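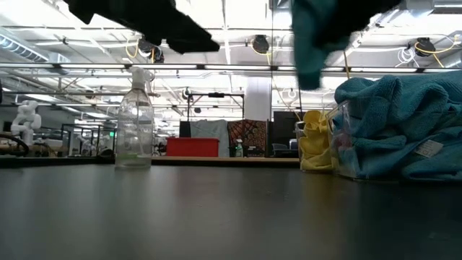
Equipment notes, cloth cell
2019-02-07

Writing this up before the purchasing meeting so that I don't get talked into anything. Themba wants a yes or no on the second Hutov arm and the Cunier finger sets by the end of the week. My answer at the moment is no to the arm, yes to one set of fingers, and a long list of small things that people keep leaving off the sheet because they are dull.

Where we are. The cell does cloths from bin to table and back. Teal towels in the big clear bin, yellow ones in the small clear bin, spray bottle left on the table as the thing to work round. Two grippers, both on dark fingers. The teal ones are harder than the yellow, to my eye. The loops catch on each other, you go in for one and a neighbour comes up with it. Mahfuz says this is a software matter and will go away. He said so in August as well.

The quote. Hutov have sent a revised one for the arm and it is cheaper than the last, mostly because they have moved the mounting plate and the cable set on to a separate page headed "options". I don't see how you run an arm without a cable. Boglárka has put them back in and the saving is gone. Service contract is yearly and starts from delivery, so if it sits in its crate while we sort out floor space we pay for that too. Asked them whether it could start from commissioning. No reply yet.

What would a further arm do for us? The case in Themba's draft is throughput. But throughput on this bench is set by how long the gripper spends fishing about for an edge, and more arms fishing about is not obviously a gain. I would like to see the time per cloth split into reach, grasp, lift and place before we spend anything. Tania has the logs and reckons it is a day's work. Let her have the day.

Fingers. Cunier do a softer tip with a ribbed face. They showed it on a tea towel, flat, ironed by the look of it. Everything grips an ironed tea towel. I've asked for a set on loan and they would rather sell us one. All right, one set, on one gripper, with the old fingers kept on the other so there is something to compare with. Not the bulk pack.

Software. Mondal's planning licence is up for renewal. Jamila is the only one using it and says she could manage without the cloth module, never got it to load on the current version. Drop the module, keep the base licence. Need to check whether dropping it changes our support tier. (It did with the other lot, and we only found out when we rang them.)

Test items. Current count is 143 cloths and mitts on the stores list, all types, and I have no idea how many of those are still fit to use. They get washed, the pile goes flat, and then the grasp rate on Monday's cloths gets compared with new ones as though they were the same thing. I want a replacement line in the budget. It is pennies against the arm and it affects every number we report. Chenille mitts need their own line, they behave nothing like the flat cloths. The nubs squash and spring back, and if a finger goes into the cuff you have picked up something with a pocket in it.

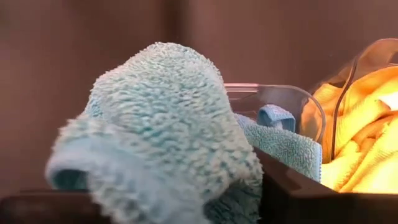
Wrist view: chenille in front, blue and yellow cloths behind.

Looked through wrist pictures with Boglárka after lunch. The clear bins bother me. You can make out the wall by its shine and the rim and not much else, and with yellow behind it I would not trust any depth reading there. Boglárka thinks a better wrist camera would cure it. Prostuvance will sell us one, naturally. Before that I'd try 3 opaque bins from the stores catalogue, matt, any colour we don't have a cloth in. If the misses drop, we have saved the price of a camera. If they don't, fine, I'll sign for the camera.

Jamila objects that clear bins are what the customer has. Fair point. Run both and write down which was which.

For the sheet, then:
Hutov arm: hold until Tania's timings are in
Cunier fingers: one set
Mondal: base licence only, check support tier first
Prostuvance camera: hold, bins first
Opaque bins, matt: 3
Cloths and mitts: new yearly line, separate line for chenille
Spare cables: nobody has costed these. Mahfuz to do it.

Themba will say we lose the Hutov price if we wait. It has been a last-chance price on both quotes so far. I've asked him to get the expiry date in writing.

Still to chase: Hutov on contract start, Cunier on delivery, Tania's log access.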